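I gave up sugar in my tea in May, which is a stupid thing to start a blog post with, but it's where this whole business began. I was standing in the kitchen at half past six in the morning waiting for the kettle, in a foul mood, and I looked up at the shelf over the fridge and thought, what is all that?

What it was, was picnic stuff. Years of it. A wicker hamper with one strap gone, two cool bags that smelled of old cheese, a tartan rug rolled up so tightly it had a permanent curl, and a carrier bag full of plastic tumblers from a garden centre that shut down before we moved here. We hadn't been on a picnic for ages. I love picnics! I go on about them every spring! And then I look at the weather, and I look at the hamper, and I make a sandwich and eat it over the sink.

So I decided (crossly, without sugar) that this would be the summer we went out and ate on the ground like we used to.

The first one was a disaster and I'm going to tell you all of it.

I'd invited Lindsay Gilchrist, who I used to share an office with, and Brayden Fehr from next door, plus his two children. The plan was the big field at Deltville, the one behind the old pumping station, where you can park for nothing if you get there early. We did not get there early. I had made a quiche. I don't know why I always think quiche travels. It had slid sideways in the tin at the first roundabout and by the time we arrived it was more of a quiche slope, very deep at one end and just pastry at the other.

Then there was the wind. You forget about wind when you've been eating indoors. The napkins went first, then the crisps, and then the lid of the hummus, which we chased nearly to the river. Lindsay sat on the rug to keep it down and said she wasn't moving until somebody brought her a drink, and I realised I'd packed 30 paper straws and no drinks. Brayden's youngest cried because there was a beetle, and then cried again because the beetle had gone.

We went home and had toast.

I did learn some things though, so the second go was a lot better. I'll put down what has stuck, in case you've got a hamper glaring at you as well.

Don't take anything that needs a knife. I mean it. If you've got to cut it, cut it at home. I now slice the bread, the cheese, the cake and even the tomatoes before we leave and put everything back in its box. The tomatoes go a bit wet. Salt them when you get there.

Cold roast potatoes are the best picnic food there is and I will fight anyone on it. Do them the night before with far too much rosemary, let them go cold on the tray, tip them into a tub. Solène Hamel, who is French and has opinions on everything I cook, ate most of a tub on her own at the second picnic and then asked whether there was any mustard. There was mustard! I'd remembered mustard. I felt about ten feet tall.

Take something sweet that doesn't melt. Flapjack, ginger cake, shortbread. Chocolate is a mistake from the end of spring onwards, unless you're planning to eat it in the car, in which case carry on.

Freeze your water bottles. Everybody says this and I had ignored it for 20 years. You put them in the cool bag solid, they keep the butter hard, and by the time you want a drink there's a good few inches of very cold water. I used to buy those blue blocks and they were always in the wrong freezer.

Bring a proper blanket. The tartan rug was my gran's and I'm fond of it but it lets the damp straight up through it, and at my age a damp behind is no laughing matter. Alby Ormsby lent us a big quilted thing with a waterproof back, a Boritz I think, and I've been putting off returning it. Alby, if you're reading, it's in the wash.

The third picnic was at the reservoir, and it was lovely from start to finish, so there's much less to say about it. We had an egg and cress sandwich each, the potatoes, radishes with butter, and a lemon cake that hadn't moved an inch in the tin. Rawiri Treloar brought his fishing chair and fell asleep in it with his hat over his face. The sun came out at two and stayed out. I read a whole chapter of my book, then couldn't remember any of it and had to read it again at bedtime.

I should say something about plates, as I got two messages about it after my last post. I'm off paper plates. They bend, they blow away, and anything with dressing on goes straight through to your knees. Real china is too heavy if you've any distance to walk. Small light ones with a bit of a rim are what you want, so the radishes don't roll off, and I like it when they're all different colours because then you know whose is whose and there's no squabbling over the last clean one. Wooden forks I've come round to. They do feel odd on the teeth for the first few mouthfuls.

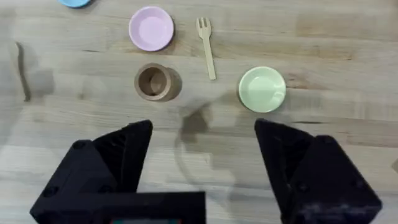 Pink plate, wooden fork. Radishes not included.

As for the old stuff, I've kept the hamper and had a go at the strap with some garden twine. It holds if you carry it from underneath. One of the cool bags has gone to the tip. The other has been scrubbed with bicarb and left open on the line for days, and it now smells of old cheese and bicarb. The tumblers I can't decide on. They're ugly but they stack.

Next one is meant to be the beach, if we can agree on which beach. Solène wants the one with the rocks and I want the one with the toilets. I'm going to try a cold rice thing with peas and lots of mint, and there's a recipe for little cheese scones I've had cut out of a magazine for ever. If you've got a pudding that survives sand, please put it in the comments.

Still no sugar in the tea, by the way. It's horrible.

14 comments | 6 shares

Contact | © Crumbs and Blankets | Back to top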